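Kirex Releases Version 3 of Its Video Conversion Software for Desktop Computers

DRERTON, March. Kirex, a developer of media software, announced today that version 3 of Kirex Video Converter is ready for download. The program changes home movies, camera recordings and other personal video files into formats that can be played on phones, tablets and television sets. The new version brings faster batch conversion, a better subtitle editor and a simpler main window.

Many users keep their family videos in old formats which the newer players do not open. With the new version, they can add a whole folder to the list, choose the device, and start the work with one click. The program keeps the original files and saves the new copies in a separate folder. 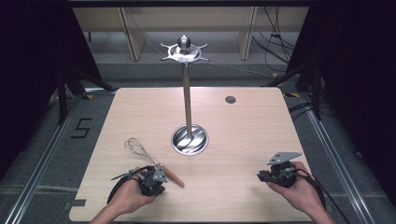
What Is New in Version 3

Batch conversion now can handle two folders at the same time. If one file is damaged, the program skips it, writes its name in a report and continues with the next one. In the earlier version the whole list was stopped.

The subtitle editor allows the user to move the text forward or back in small steps and to see the result in the preview before saving. Letters from Icelandic, German and Urdu are shown correctly in the preview and in the finished file.

During the test period, 3,867 users tried the program and sent their remarks to the team in Hurkstead. Most of the remarks were about the subtitle timing and the size of the buttons. "We have read all of them, and the buttons are larger now," said Nanna Ásgeirsdóttir, product manager of Kirex.

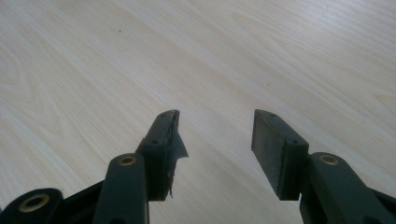
Torben Lenz wrote that he converted his old holiday videos overnight and found the report very useful, but he would like to have a dark color theme also. Kirex plans to add this theme in the next free update.

Price and Availability

Kirex Video Converter 3 can be downloaded from the Kirex website. The trial version has all functions, but it converts only the first 2 minutes of each file. Owners of the previous version receive the upgrade free of charge and can keep their present license key.

Press contact: Leif Egilsson, Kirex, Drerton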